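Promik was a home media server sold by the small firm Relwood, intended to keep a household's music, photographs and video in one box and hand them out to whatever screen happened to be asking. It was designed by Kurniawati Khoo and Bjarke Vestergaard, who had earlier worked together on Bimis, a playlist program remembered mainly for its uninstaller.

Hardware

The first model went on sale in June with two drive bays, six status lights and a fan that reviewers described with some tact. A 120 GB drive was included. The manual explained four of the lights. The remaining two were covered in a later revision, which said they were reserved.

Software

Promik indexed its library overnight and sorted it by artist, date and a third category called "Other", into which it placed almost 559 of the albums in one widely read magazine test. Names with accents caused particular trouble – a folder labeled Baldursdóttir could be opened from a television but not from a computer, and a firmware update reversed the situation. Playback itself was generally praised. Files the server could not read were shown with a cheerful blue icon and did nothing when selected.

Discontinuation

Relwood ended support on 2018-01-22 with a notice on its download page, which has since moved twice. Owners continue to trade patched firmware, and the patches disagree with one another on several points, including the correct time.

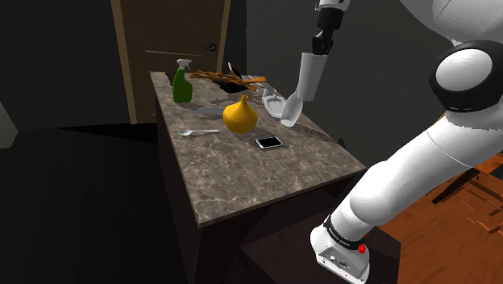 Computer rendering of a white robot arm holding a clear drinking glass above a marble-patterned counter.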